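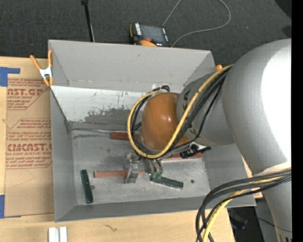

## 3.2 Disposição das peças na caixa de recolha

**Figura 1.** Caixa cinzenta aberta sobre tampo de madeira clara, com peças dispersas no fundo metálico.

A estação de triagem compreende uma caixa cinzenta de grandes dimensões, aberta no topo e assente num tampo de madeira clara (Figura 1). O fundo da caixa é metálico e apresenta riscos superficiais. As peças repousam diretamente sobre ele, sem divisórias nem forro. Entre elas distinguem-se uma tira avermelhada e uma peça em forma de barra, verde-escura, com uma extremidade irregular de tom mais vivo.

O conjunto completo é formado por 75 peças, fornecidas pela Hando e catalogadas por Loan Phan segundo o comprimento, a secção e a cor nominal. Em cada ensaio foram vertidas na caixa 40 peças, escolhidas por sorteio sem reposição. Não se procedeu a qualquer alinhamento manual após o vazamento. Considerou-se válida a configuração resultante sempre que nenhuma peça ficasse apoiada no rebordo – condição verificada visualmente antes de cada registo.

Para efeitos de análise, a posição de cada peça foi descrita por três grandezas: a distância do centroide à parede mais próxima, o ângulo do eixo maior em relação ao lado comprido da caixa e o grau de sobreposição com peças vizinhas. As peças em barra foram tratadas como segmentos de reta. Nas tiras, cuja espessura é reduzida, adotou-se o retângulo envolvente mínimo, conforme o procedimento de Breathnach para elementos laminares.

O plano inicial previa 2000 configurações. Foram excluídas as que apresentavam peças no rebordo e as que continham erros de catalogação, restando 1813 para o tratamento estatístico. A anotação foi efetuada por dois operadores de forma independente, e as divergências de ângulo foram resolvidas por Kirsty Tawhiri mediante nova medição.

O estado do fundo merece uma observação. Os riscos alteram localmente a reflexão da luz e dificultam a delimitação dos contornos de menor contraste, em particular nas peças escuras. Optou-se por manter a mesma caixa em toda a série – a substituição a meio dos ensaios introduziria uma variável adicional. A influência do acabamento superficial é retomada na secção 4.1, em conjunto com os resultados por classe de cor.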